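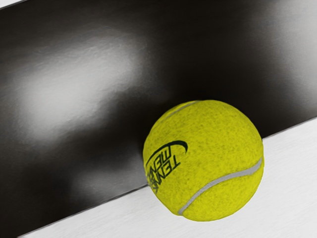
Flasitz ball tube, the long one, holds 6. Had it since November. Writing this fast before I leave for the courts, so no particular order.

Short version: works, buy it if you play once or twice a week and hate throwing out balls that still have felt on them. Don't buy it if you play every day. Don't buy it expecting it to fix dead balls from the garage. Sort of does, mostly doesn't. More on that further down.

**What it is**

A tube. You put tennis balls in, screw the cap down, pump air in with a bike pump, leave it. Pressure outside the ball matches the pressure inside the ball so the air stops leaking out through the rubber. Take them out next week and they bounce like they did when you put them in. Same idea as the can they came in, only you can close it again.

There are cheaper ones where you just twist the cap and that squeezes the air. Had one of those first, the Wutura. Will get to it.

**Where I play**

Matters more than you'd think. Brernthorpe public courts, up around 4000 feet. Balls fly up here. A regular ball fresh from the can is already too lively, sails long, then after a few outings it's gone the other way and feels like hitting a lemon. So there's a sweet spot, maybe the second and third time out, and what I wanted was to stay in it. Some people here play high altitude balls and some play pressureless. Tried pressureless for a summer, elbow hated it. Heavy, sort of woody feel. No thanks.

So that's the whole reason for the tube. If you live at sea level you may care less.

**Setup**

Box has the tube, the cap with a valve and a gauge in it, a spare o-ring, a little packet of grease, and a sheet of instructions that is mostly warnings. Valve is the car tire kind (Schrader). Any floor pump fits. I've got an old Sikder floor pump from when I had a road bike and it goes on fine, though the pump head is fat and it rubs against the gauge if you put the lever on the wrong side. Put the lever on the side away from the gauge. Took me a week to figure that out, duh.

Grease the o-ring. Do it the first day. I skipped it, tube lost pressure overnight, and I wrote an annoyed email to the company before I'd read the sheet. They answered next morning, very polite, "did you grease the ring". Yes well. No I had not.

Pump up to the line on the gauge. There's a green band. Stay in it. The sheet says a bit higher for old balls, and it's a small bit.

**Day to day**

Come home, balls go in, cap on, a few strokes, done. Takes less time than getting my shoes off. The threads on the cap are coarse so it's only a turn and a half or so to close. Nice in winter when your hands don't work.

Getting it open is the annoying part. You have to let the air out first. There's a little pin you press, it hisses, and you stand there holding it longer than you want to. If you get impatient and try to unscrew with pressure still in, it won't budge, which I assume is on purpose. Good. I don't want a cap in the face.

Also the last ball always sticks. Tube's snug. You turn it over and whack the bottom with your palm. I now whack it on my thigh, works better.

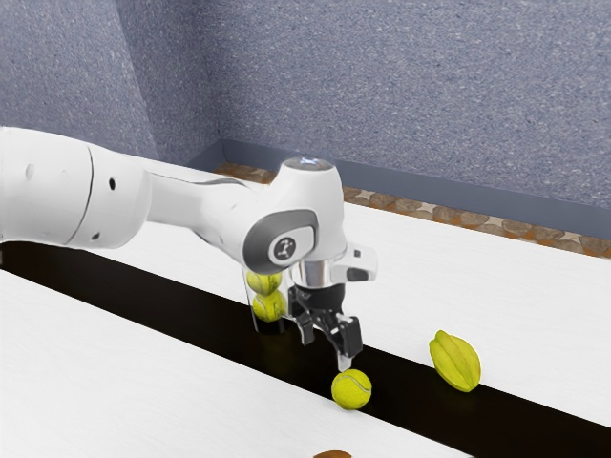
Ok so the gauge. Weakest part of the whole thing. Small, hard to read if the light's bad, and the needle on mine sits a hair above zero when the tube's wide open. Doesn't matter much as you're comparing it to itself week to week, but for this money I'd like a needle that goes home. Friend in my doubles group has the same tube and his is fine, so probably luck of the draw.

Cold also moves it. Left it in the trunk overnight in January, gauge was down in the morning and I figured it had leaked. Brought it in, by lunch it was back where it should be. Just air being air. Don't top it up cold and then leave it next to the heater, is my advice.

**Does it keep new balls new**

Yes. This is the bit it's good at.

Did a rough test, nothing scientific. Opened two cans the same afternoon, same kind. Marked one set with a pen. Hit with all of them, same session. One set in the tube, the other back in their own can with the plastic lid, the way everybody does it. Dropped them from the top of the kitchen door frame a week later. Tube balls came up noticeably higher. After three weeks it wasn't even close, the lid ones were practice basket stuff and the tube ones I'd have played a match with.

Felt still wears, obviously. Air won't grow the fuzz back. So what happens now is my balls die of baldness instead of going flat, and that takes a good while longer. Bald balls up here are a pain too, they go through the air even quicker. When the printing's gone I retire them.

**Does it bring dead ones back**

Meh. Sheet says leave them in at the higher pressure for a couple weeks. I had a bag of really sad ones, been in the garage since who knows. Two weeks in the tube: a bit better. Four weeks: better again, okay for serving practice. Then I played with them and they'd faded by the next time out. Ones that were only slightly flat did come back well and mostly stayed, provided they lived in the tube.

So rescue mildly tired balls, yes. Ressurect the garage bag, no. Give those to a dog or cut them for chair legs.

**Versus the Wutura**

The twist cap one. Cheaper by a lot and no pump needed. Problem is you can't get much pressure by twisting, it's hard on the wrists, and you have no clue how much is in there as there's no gauge. Slowed things down a little, I think. Might have been wishful. The cap cracked along the threads after one season. Wutura did refund me and didn't ask for it back, so credit for that.

If you only play now and then and want to spend almost nothing, it's better than the plastic lid. That's as far as I'd go. My tube came after it and I haven't missed it.

**Stuff I don't like**

- the gauge, see above
- letting the air out takes too long
- it rolls. Round tube, no feet, no flat side. Rolled off the bench at the courts and down toward the parking lot. Put a fat rubber band around each end, fixed.
- doesn't fit the ball pocket in my bag, goes in with the rackets and bangs around
- spare o-rings only sold by Flasitz and shipping costs more than the rings. Buy a few at once
- the sticker with the instructions peeled off the first month

**Stuff I do**

- holds pressure. Once greased, mine goes weeks without moving
- thick walls, dropped it on concrete twice, one scuff
- no batteries, no app, thank god
- takes padel balls too, my neighbor tried it. They're a touch smaller so they rattle a little but hold up fine
- people who answer email

**Money**

Not giving the price, it keeps changing, it's been on sale twice since I bought it. Say it's a handful of cans of decent balls. I used to open a new can pretty much every week. Now it's more like one every month, and I play the same amount. Paid itself off before the end of winter by my math, and I'm bad at math but not that bad.

Less trash too. Those cans and metal lids add up, and the balls don't recycle anywhere near me. The bin at the Brernthorpe courts is always overflowing with ones that look nearly new.

**A few tips then I have to go**

Put them in straight after playing. Leaving them in the bag until the weekend kind of defeats it. Brush grit off first, sand gets on the o-ring and then you're chasing a leak. If they got damp on the court let them dry before you close it up, I forgot once and the smell, wow. Wet felt in a sealed tube. Took days of airing on the windowsill.

Keep sets together. If you mix a newer ball with older ones you'll notice in the first game, and so will whoever you're playing, and they'll say so.

Re-grease the ring every couple months. Tiny dab. Too much and it gets on the top ball and then on your hand and then on your grip.

Check the valve core is snug if it leaks and the ring's fine. Mine had backed out a bit, tightend it with the little tool from my bike kit, no trouble after.

Would I get it again, yeah. Four out of five. Lost the one for the gauge and the rolling. If they put a flat side on it I'll come back and change this.

Edit: someone asked if you can leave it full all winter. I did leave one set in while my elbow was bad, six weeks or so, topped up once. Came out fine. Bounced fine. Elbow less so.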